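Section 7. Folding Trials: Assessing Whether the Task Is Ready to Hand Over

7.1 Scope

This section covers set-up and scoring of garment folding trials with the Stulari two-arm mobile unit, software release March or later. Follow it before assigning any laundry task to a unit without an operator present. Dishwasher loading and shelf restocking are covered in Section 8.

Folding remains a supervised task. In the Hekton acceptance series, 3,971 short-sleeve shirts were presented to the unit. Results were good for shirts laid flat and poor for shirts dropped in a heap. The usual failure was a grasp that closed on two layers when one was intended. A unit that passes 7.3 may still fail 7.4, and the two scores must be reported separately.

7.2 Preparing the work surface

1. Lock the wheels of the table, if fitted.
2. Cover the table with a plain sheet. Choose a color that differs clearly from the garments under test.
3. Clip the sheet along the far edge and pull it toward you until slack is removed. Light wrinkles are acceptable. A fold high enough to be grasped is not.
4. Set the overhead lights to their normal working level. Do not add a lamp for the trial.
5. Run the surface check from the Kostiuk console (Menu 4, Surface). Wait for the ready tone.

Note: The surface check must be repeated whenever the sheet is changed, even for one of the same color.

7.3 Flat start

1. Lay one shirt face down with the hem toward the operator and both sleeves open.
2. Step back behind the floor line and select Start.
3. Allow up to 149 seconds. Do not touch the garment or the sheet during this time.
4. Score the fold on the card supplied: 2 for square and flat, 1 for folded but uneven, 0 for anything else.
5. Repeat for 10 shirts. The pass mark is 18 points.

CAUTION: Arms may move without warning when a grasp is retried. Stay behind the floor line until the status light is steady.

7.4 Loose start

1. Hold the shirt by one shoulder above the center of the table and release it.
2. Do not straighten it. Sleeves that land under the body stay there.
3. Proceed as in 7.3, steps 2 through 5.

Note: A person generally finds the hem or a shoulder by touch and shakes the cloth open. The unit works mainly from its cameras, and a hem hidden inside a bunched area may not be found at all. Where this happens, record "no start" on the card. It scores 0 and is counted in the total.

7.5 Reading the result

Pass on both: the unit may fold short-sleeve shirts with an operator in the same room.
Pass on flat start only: a person must spread each shirt first. At the Breltthorpe site this took nearly as long as folding by hand — plan staffing accordingly.
Fail on flat start: repeat the surface check, then the arm calibration in Section 3, before trying again.
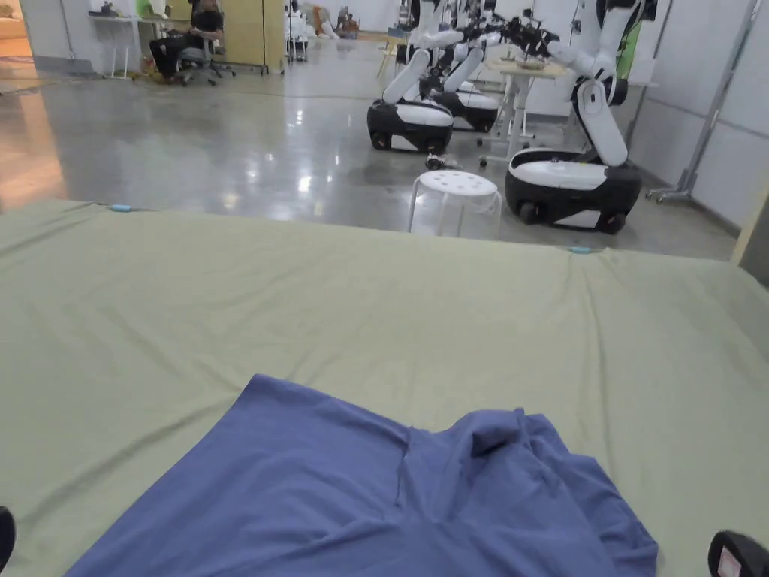 7.6 After the trial

1. Select Park and wait until both arms have stopped.
2. Remove the last garment and unclip the sheet.
3. Enter both scores in the unit log with the software release number. Keep the cards until the next acceptance series is complete.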